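# Student team teaches a robot to set out breakfast 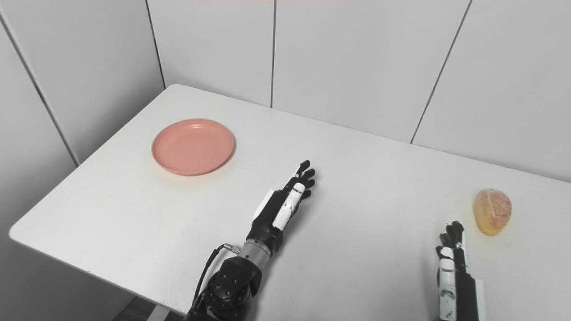 The team's robot at the practice table, with the plate and the bread roll it is learning to work with.

The room opens at 4 in the afternoon, and by then Selorm Nyarko has usually been waiting in the hallway with a laptop under one arm. Nyarko is in the second year of the robotics program and leads the student team behind Helia, a two-armed robot that is supposed to put a bread roll on a plate without help.

"People hear that and say, is that all?" Nyarko said. "Then they come in and watch for an hour and they stop asking."

The project started in a class taught by Walter Sotelo. Students were told to pick one household task and get a robot to do it from start to finish. Most groups chose to sort blocks or open a drawer. Nyarko's group chose breakfast, and kept going after the class was over. There are now four students on the team, and they plan to enter a regional competition in May.

Sotelo said he tried to talk them into something easier.

"A block has flat sides. You can be a little off and still pick it up," he said. "A roll is round on top, it moves when you touch it, and every roll is a different size. I told them that. They wrote it down and did it anyway."

The students train the robot by showing it the task. One of them guides the arms through the motion while the software saves what the robot sees and how its joints move. Each run through the task is called a demonstration. The team has saved 526 so far, and 310 of those were good enough to keep.

Rafsan Sikder goes through the recordings. He said the ones that get thrown out are mostly his own.

"I go too fast," Sikder said. "If I rush, the robot learns to rush. Cirilo is the best at it. He moves like he's carrying soup."

Cirilo Ledesma did not agree that he was the best, but he did explain how he works. He brings the hand in over the roll, stops, and closes the fingers slowly. He lets go only after the roll is resting on the plate.

"The stop matters," Ledesma said. "When we left it out, the hand would start closing on the way down and knock the roll away. We lost two weeks on that."

Two hands have caused problems of their own. The team wanted the right hand to pick up the roll and the left hand to steady the plate. In the early tests both arms reached for the roll. Nyarko said the recordings were to blame. Some students had used the left arm when the roll was near the middle of the table, and the robot could not tell which arm to send.

The fix was a written rule, taped inside the cabinet door. Any roll on the right side belongs to the right hand, and the left hand goes to the plate. The team then recorded 208 new demonstrations under that rule. All of them are in the set they use now.

Aurelio Salinas, the fourth member, handles the hardware. He checks the cables and finger joints before every session and keeps a paper log of what he tightened.

"The software people think the robot is the same every day," Salinas said. "It's not. A finger gets a little loose and suddenly the model looks bad. So I check first, and then they can argue."

At the competition, judges will place the plate and the roll wherever they like on the table. Each team gets five tries. The students would not say how many they expect to complete.

Nyarko said the team still has trouble when the plate is close to the far edge, and that most of the remaining sessions will go to that. Sikder wants to add a second kind of bread. Sotelo has asked him to wait until June.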